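Cendgate bench notebook
2018-09-21
Bottle and cap task, house rules, second pass

Long session today and I want to get it down while it's fresh, so forgive the rambling. The short of it is that the rules we wrote in February for the bottle task were good rules for a smaller project, and they need some loving attention now that the Lisley people are going to run the same task from our notes. I spent the morning reading the old sheet out loud to myself (I recommend this, you hear every place where you left a step out) and the afternoon at the desk trying to follow it to the letter.

What I keep coming back to is that a rule has to be something a tired person can follow at the end of a long stretch. "Handle bottles naturally" was in the old sheet, and I'm fairly sure I wrote it myself, and it means nothing at all. Naturally for whom? I have watched people open a bottle in all kinds of ways, and every one of them would have told you they were being natural! So I've been trying to write down what we really want the arm to learn from, and to leave the person some room everywhere else.

The Postma script still wants a full episode in one go, with no pauses, and it drops the first 2 seconds. I had forgotten that and lost a few good runs before lunch. Please, whoever reads this next, get your hands in view and hold still for a breath before you begin.

Rules as they stand tonight:

1. Before touching anything, look at the whole desk. Cables go behind the work or off to the side, never between you and the tray. If a cable has to cross the desk, note it on the sheet.

2. Bottles start upright on the tray, side by side, with room for a hand to go around each one. Labels can face any way they like, but write down which way. The Cilia labeling tool gets confused by barcodes facing the camera and we want to be able to find those runs later.

3. One hand steadies, the other turns. The steadying hand takes the neck, under the cap, and does not squeeze the body of the bottle. I know the ribbed part gives a better grip. It also gives way, and then the water level jumps and the contact labels are a mess.

4. Two bottles at once is allowed, one hand to each, but only as its own kind of run. Mark it "double" and don't mix it in with the singles. Watch your knuckles, there is very little room between them once both hands are up at the caps.
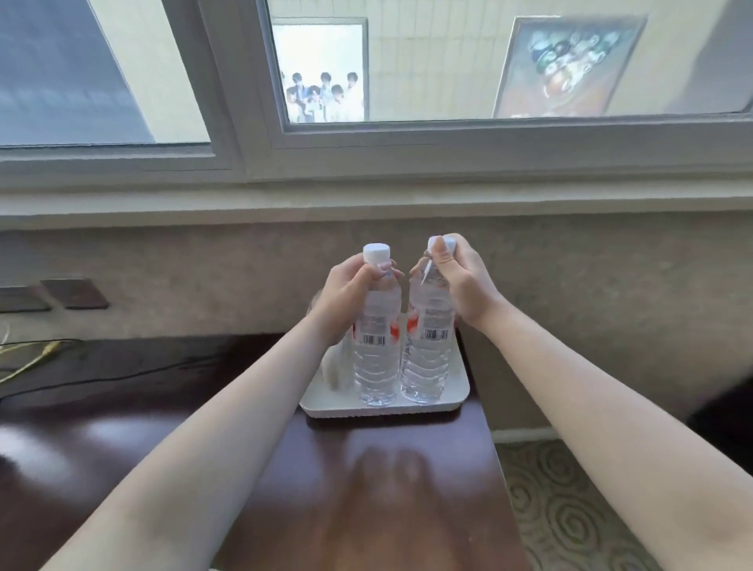
5. Speed. Turn the cap at the pace you would use at your own kitchen table. Fast twisting smears in the head view and we end up throwing out those stretches by hand, which is slow and miserable work.

6. A slip is data. Keep going, finish the run, mark it "slip" and carry on. Stop only for a spill or if something is about to leave the desk.

7. Rest after 11 runs, even if you feel fine. I felt fine at 11 and was sloppy well before 20.

8. Glare counts as a setup fault. The desk is glossy and the window is right there, so check the head view before the first run and again whenever the light changes.

Still open: whether 80 runs per person is a fair ask. My wrists say no. I'd like to try a lower number with the Lisley group first and see how the quality holds up over the set. Also need to settle whether the cap goes back on at the end or stays off, as the old sheet says both, on different pages.

To do: retype the sheet in bigger print, send it to Lisley with the Cilia notes attached, and find more trays with a raised rim like this one.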